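찐빵 옮겨 담기 기록 모음 README

안녕하세요, 찜기에서 찐빵 꺼내 접시에 담는 장면만 줄기차게 모은 폴더입니다! 처음엔 집에서 만두며 빵이며 이것저것 다 찍어 볼 생각이었는데, 하다 보니 제일 재미있는 게 찐빵이라 결국 이것만 남았어요. 폴더 이름은 Killineo라고 붙였습니다. 별 뜻은 없고 그냥 입에 잘 붙어서요.

뭐가 들어 있나요
클립은 모두 1670개이고, 폴더는 2개로 나눴어요. Clisville 폴더는 하얀 탁자에서 찍은 것들, Fliletti 폴더는 싱크대 옆 좁은 조리대에서 찍은 것들입니다. (조리대 쪽은 그릇 놓을 자리가 모자라서 접시가 자꾸 바뀌어요. 양해를...) 클립 하나는 길어도 60초를 넘기지 않게 잘랐습니다.

물건 이야기
찜기는 양쪽에 하얀 플라스틱 손잡이가 달린 둥근 스테인리스 냄비예요. 안에 구멍 숭숭 뚫린 찜판이 들어가고요. 접시는 큼직한 흰색 타원 접시를 제일 많이 썼습니다. 둥근 접시도 써 봤는데 저는 타원 쪽이 좋더라고요. 찐빵을 나란히 놓으면 모양이 참 예쁘거든요!
찐빵은 윗면이 매끈하고 봉긋한 걸로 골랐어요. 색은 뽀얀 것도 있고 살짝 노르스름한 것도 있는데, 반죽 배합을 몇 번 바꿔서 그렇습니다. 속은 거의 팥이고 9월에 만든 것 중에는 고구마도 섞여 있어요. 겉만 봐서는 저도 구분 못 합니다.

담는 순서
찜판에 찐빵이 놓인 상태에서 시작해서, 하나씩 들어 접시로 옮기면 끝이에요. 바닥이 찜판에 붙어서 껍질이 찢어진 클립도 지우지 않고 뒀습니다. 파일 이름 끝에 '찢'이라고 적어 놨으니 필요 없으신 분은 빼고 쓰세요. 떨어뜨린 건 '툭'입니다 ㅎㅎ

알아 두실 점
뚜껑 여닫는 장면은 없어요. 김이 많이 서린 클립은 따로 골라내다가 지쳐서 Clisville 폴더만 정리했고, Fliletti 쪽은 아직 뒤죽박죽이에요. 찐빵 크기를 적은 표도 절반쯤 비어 있습니다. 지름은 식기 전에 잰 값과 식은 뒤에 잰 값이 섞여 있으니 너무 믿지는 마세요.

바뀐 내용
2026년 2월 8일: 중복 클립을 지우고 이름 규칙을 통일했어요. 예전 이름으로 받아 두신 분은 목록 파일을 새로 받으셔야 합니다.
다음번에는 찜판에 종이 깐 것과 안 깐 것을 나눠 볼까 해요. Ásgeirsdóttir라는 이름으로 폴더만 먼저 만들어 뒀고 안은 아직 비어 있습니다. 종이 크기는 찜판보다 조금 작게 자를 생각이에요. 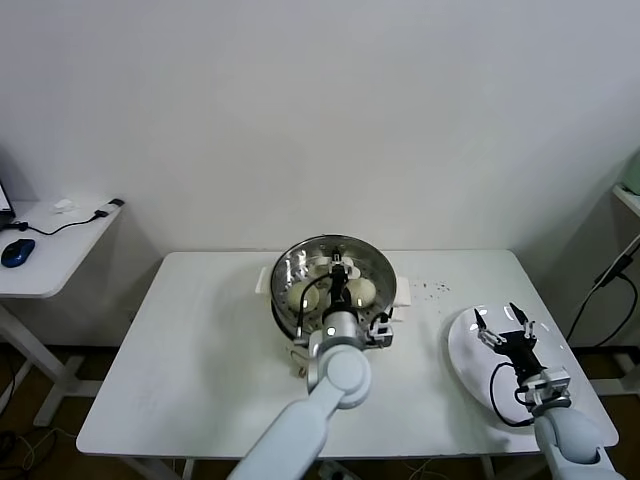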